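Forum Ébénisterie et finition > Entretien du mobilier
Sujet : Chevet rond en bois, couture sur le plateau et téléphone filaire

n_kuster
J'ai à remettre en état les chevets cylindriques d'une petite pension, Zetudport. Bois au fil fin, plateau rond en retrait dans un rebord. Une fine couture courbe traverse le bas du plateau. Diamètre 500 mm. Je veux refaire la finition sans démonter, et savoir jusqu'où on peut poncer. Le client n'a plus la notice et le fabricant ne répond pas.

Je joins une vue de la partie cintrée.

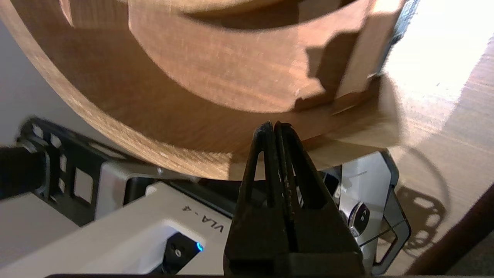

Quel grain faut-il pour égrener une surface cintrée avant de la huiler ? Un abrasif souple de 240, à la main, dans le sens du fil, puis dépoussiérage au chiffon sec. C'est ce que j'applique d'habitude sur les chants. Si quelqu'un a une objection, je prends.

gertraud_l
Une objection, oui. Avant de parler de grain, il faut savoir si c'est du massif ou du plaqué. Un placage du commerce fait souvent 0,6 mm. Au 240 en insistant sur une arête, on le traverse. Regarde le fil : s'il suit la courbe sans interruption, je penche pour un placage sur support cintré.

corina.k
Pas d'accord avec le critère. Un massif cintré à la vapeur donne aussi un fil continu. Le seul test fiable est un bois de bout, dans un perçage ou sous le plateau.

n_kuster
Pas de perçage accessible par le haut. J'ai regardé autour de l'encoche. Je n'y distingue pas de couches, mais la lumière est mauvaise et je ne conclus rien.
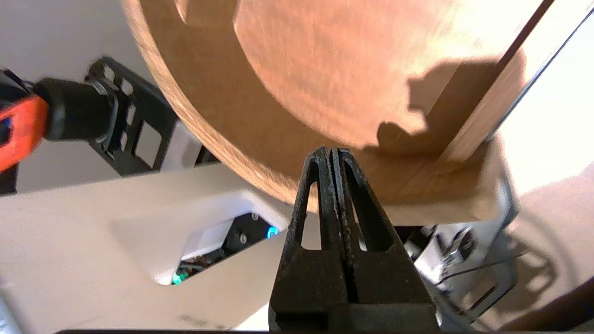 Comment vérifier l'ancienne finition sans abîmer le bois ? On dépose une goutte d'alcool à brûler dans un endroit caché et on attend une minute : une gomme-laque se ramollit et colle au doigt, un vernis polyuréthane ne bouge pas. Fait ce matin, aucune réaction. Je pars donc sur un vernis.

gertraud_l
Alors l'huile n'a pas de sens. Elle ne pénétrera pas un vernis en place. Soit tu décapes tout, soit tu restes en vernis : égrenage léger au 320, deux couches fines, séchage complet entre les deux.

s_stoecker
J'ai utilisé du Briltex mat sur des tables comparables. Tenue correcte, mais il blanchit sous un objet posé trop tôt. Comptez une semaine avant de remettre quoi que ce soit sur le plateau. Et masquez la couture. Si une partie du plateau s'ouvre, le vernis la collera.

corina.k
Ruban fin le long de la couture, retiré avant que le vernis prenne. Une semaine me paraît excessif, 35 heures suffisent dans une pièce chauffée.

s_stoecker
Sec au toucher, oui. Pas durci. Les patins d'un téléphone contiennent parfois des plastifiants qui migrent dans un film jeune – j'ai repris un plateau entier pour ça en novembre.

n_kuster
C'est mon cas : chaque chevet porte un téléphone filaire, contre le mur, côté prise. Le cordon spiralé descend par-dessus le bord et frotte au même endroit. J'envisage d'avancer l'appareil, mais on perd la place utile pour un verre. Pour référence, voici la disposition, avec le petit objet rond blanc à droite du téléphone.
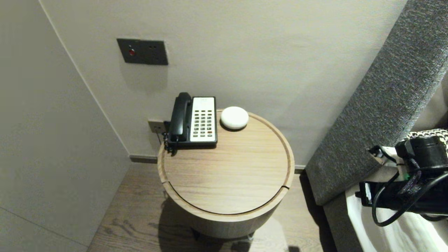

Sujet : Chevet rond en bois (suite) – disposition et protection du plateau

gertraud_l
Laisse le téléphone au fond. Un disque de feutre sous chaque patin, 2 mm d'épaisseur. Pour le cordon, rien à coller sur le rebord : ça marquera plus que le frottement.

annelies_frei
Je tournerais plutôt l'appareil pour que le cordon sorte côté mur. La prise est basse, la longueur doit passer.

n_kuster
Essayé sur un chevet. Ça passe, mais le combiné se retrouve loin du lit. Le client refuse.

corina.k
Alors feutre, et reprise locale du vernis tous les deux ou trois ans. Garde un fond de pot étiqueté avec le numéro de lot.

n_kuster
Noté. Égrenage au 320 mercredi, sur un seul chevet d'abord. Je n'ai toujours pas tranché entre massif et plaqué, donc pas de machine.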